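**Progress report: Block Sorting and Storage Stream, Akanura Community Play Library**
Submitted to the Farina Fund, 11/06/2024

## 1. Purpose of this report

This report covers the second funding period of the grant awarded to Akanura for the recovery, sorting and reissue of donated building blocks. It sets out the work completed to date, the position of the budget and the matters on which Akanura seeks the Fund's direction.

## 2. Work completed

The stock register now stands at 3361 blocks. All have been washed and checked for splits and sharp edges. Blocks that failed the check were withdrawn and are not included in the register.

Sorting by colour was finished in April. The red and dark green blocks were left until last, as the two colours had been stored together at the Plakance depot and the labels on the older cartons had faded. A first pass by length was tried and abandoned. Colour proved quicker for new helpers to learn, and borrowing families have told us they ask for sets by colour far more often than by size.

Blocks are tipped into open bins for checking before they are bagged. Metal bins have been kept for this purpose. They are heavier than the plastic tubs used in the first period and they mark easily, but they do not flex when lifted, and the centre already owned them. Scratching and staining on the inner surfaces is considered cosmetic. The bins are wiped out at the end of each session.

## 3. Reissue to borrowers

Akanura has made up 275 sets for loan, against a target of 300. The shortfall is confined to the mixed sets, which call for equal numbers of red and green blocks. Green stock is adequate. Red stock in the longer sizes is short, and a request for further donations has been placed in the Vumham newsletter.

Loan periods remain at four weeks. Late returns have been few, and no fines have been charged.

## 4. Budget

Spending on bags, labels and shelving is within the approved amounts. The transport line is slightly overspent owing to 2 additional trips to the Plakance depot, and the difference has been met from Akanura's own funds. No variation to the grant is requested.

## 5. Matters for direction

The Fund is asked to confirm whether mixed sets may be issued with unequal numbers of each colour until the red stock is replenished. Akanura would prefer to issue them. The sets would carry a printed card showing the contents, so that families can check the blocks before returning them.

Direction is also sought on the bins. The present practice is to keep both colours in the same bin during checking and to separate them at bagging. Separate bins would shorten the bagging step, although more table space would be needed, and the sorting room is shared on most mornings.

## 6. Next period

The remaining mixed sets will be completed once red stock allows. A full recount of the register is planned before the final report, and the condition of returned sets will be recorded for the first time. Copies of the loan card and the checking procedure are available on request.

## Attachment A: Blocks before bagging, with comment received on the draft
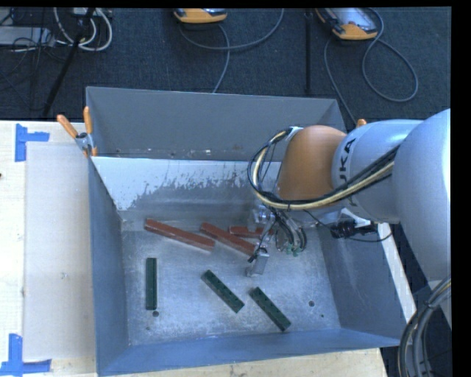
Farina Fund: We are content for the mixed sets to go out with unequal numbers, provided the card is clear about it. On the bins, please stay with the shared arrangement until the recount is done, and let us have a price for extra table space in the final report.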